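The Case Against the Divided Bin

Storage advice for mixed household goods has settled on subdivision. Inserts, dividers, drawer trays and label holders are sold on the premise that an item without its own compartment is an item lost. I want to argue for the plain open-topped bin, with no insert, for a specific class of objects: low-value, odd-shaped, used less than once a week.

The class matters. Screws should be sorted. Medicine should be sorted. A dustpan, a ball and a toy should not, and the attempt costs more than it returns.

Consider geometry first. A divider assumes that the contents have similar dimensions, or at least similar proportions. A dustpan has a wide body and a short handle. Set in a compartment sized for the body, it leaves dead space on both sides of the handle. Set in one sized for the handle, it does not go in. I used a Pullell insert with 12 cells for most of a winter, and by the end 6 of the cells held nothing, while the dustpan lived on top of the insert and blocked the rest.

In an undivided bin the same dead space gets used. Small round items settle beside the handle. Flat items go against a wall. The packing is poor by any formal measure, but the access is good, and access is the quantity I care about.
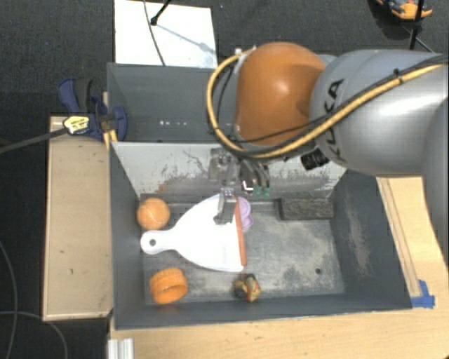
Mixed contents in a single open bin, dustpan on its side of the argument.

The second consideration is search time. The usual claim is that a sorted container is faster to search. For identical items in large numbers this is correct. For a handful of unlike items it is weak. An orange ball does not need a label. The eye finds it by color and outline before the hand has moved, provided it is not buried. Depth is therefore the variable to control. My rule is that nothing in the bin may lie under more than one other thing. When the rule fails, the bin is overfull and something should leave it.

Wall height follows from this. The tall Urkby bin, at 18 inches, looks efficient on a shelf and encourages stacking. The low Tristent one holds less and gets searched from above without lifting anything out. I would take 2 low bins over one tall one in any closet with the floor area to spare.

Color deserves a sentence as well. A plain grey interior is dull in a showroom and useful at home: bright items stand out against it, and only dark ones suffer. A charcoal block at the back of a grey bin is easy to overlook. The remedy is to put dark things at the front.

There are fair objections. Hard edges scratch soft surfaces, and a dustpan brings dust with it. The first is real but minor for goods of this kind. The second is handled by knocking the pan out over the trash before it goes back. Fuchs sells a cloth liner for the purpose, which I tried and removed, as small parts worked their way beneath it.

A stronger objection is that open bins attract whatever is in the hand at the moment. This is true. An afternoon every few months, usually a Monday in my case, is enough to empty the bin on the floor and return what belongs. The divided insert needed the same afternoon, plus the washing of its cells.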